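Search minutes, newsletters, recipes... Go

Tannous Street Bread Club
Minutes of the February 2024 meeting

Hi all, Keegan Hiebert here, doing the minutes again because I lost the coin toss. I typed most of this on my phone between slices, so please tell me what I got wrong and I'll fix it before July rolls around and everybody has forgotten.

We started late because the side door at Denent Hall was locked and the key was in Katherine's other coat. Katherine Ayala chaired once we got in. Last month's minutes were approved with one correction: the rye we all liked was made with molasses, not honey. Sorry, that was me.

1. Money

We have $400 in the account after paying for the hall through spring. The flour order is the big thing coming up, and Katherine reported that the mill at Ekholm will give us the bulk price if we order by the end of the month. It works out to $215 for the bread flour and the whole wheat together. I moved we go for it, it was seconded before I finished talking, and it passed with no one against. If you want rye or spelt on top of that, you pay for your own bag up front this time. We're all still a little sore about the spelt.

2. The starter

We had a long talk about the club starter (longer than it needed to be, but I enjoyed it!). It has been sluggish since the cold snap and my own feeling is that it's just chilly in that pantry. Two people think it's the new flour. We agreed to split it in two, keep one half at my place on top of the fridge and leave the other half where it is, then bake the same plain loaf from both and compare next month. Whoever feeds the pantry half, please write it on the card. The last entry on the card just says "fed," with no name and no date.

3. Toast night

This was the main business and it took most of the meeting. Our idea for the library fundraiser is simple: good bread, toasted to order, with butter and three or four toppings, and people pay what they like. The argument was over thickness. I like a thick slice. Katherine says anything over 15 millimeters is asking for trouble in an ordinary toaster, and she brought a ruler to make the point. We voted for her number. I voted against it and would like that written down, so I'm writing it down.

We also settled on day-old bread for toasting and fresh bread for the sale table. The plain white sandwich loaf is staying in — kids will eat it, and so will I.

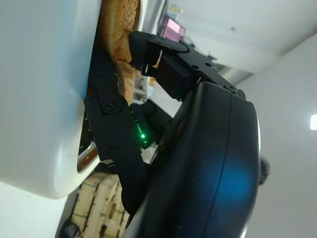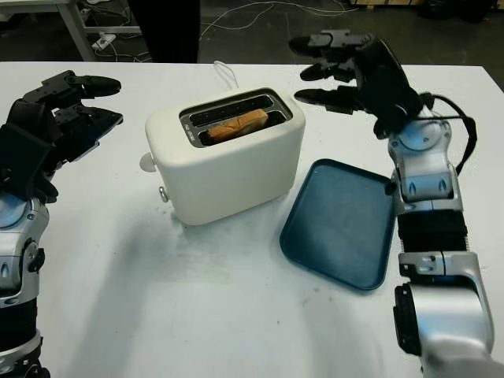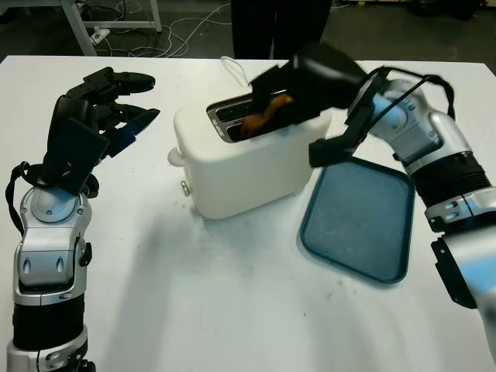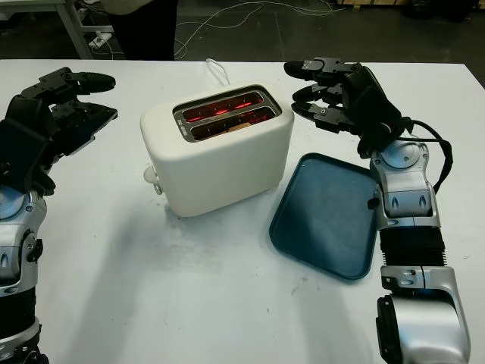
Toaster and bread.

Toppings so far: salted butter, cinnamon sugar, marmalade, and a bean spread that I was rude about until I tried it. Somebody asked about a nut butter and we decided no, at least not on the same table. Every topping gets its own knife and its own label with the ingredients on it. I said I'd do the labels. Please send me your ingredients in full, and "the usual stuff" isn't an ingredient.

4. Flyers

The print shop quoted us for 1,000 flyers, which made us all laugh, as we gave out maybe a small stack last year and recycled the rest. Katherine will ask what a smaller run costs. The wording was read out loud and we took out two exclamation marks (I had put in five). The Hidow library branch has already said we can leave a pile at the front desk, and the coffee place next door will put one in the window.

5. Other stuff

The big mixing bowl is missing. If it's in your kitchen, no hard feelings, just bring it back.

There was a request for a beginners' session on shaping, and I think it's a great idea, especially for those of us whose loaves come out like footballs. Katherine is willing to lead it if people come with dough already made. We'll pick a day by email.

We ran out of time for the oven thermometer discussion, so that goes first on the list next time. Bring yours if you have one and we'll see how far apart they read.

To do before next meeting
Keegan — flour order, topping labels, half the starter
Katherine — flyer price, second key for the side door
Everybody — look for the bowl

Meeting closed when the hall lights went to half, and we finished the marmalade in the parking lot.

Tannous Street Bread Club | Contact the club | Copyright 2024 | Back to top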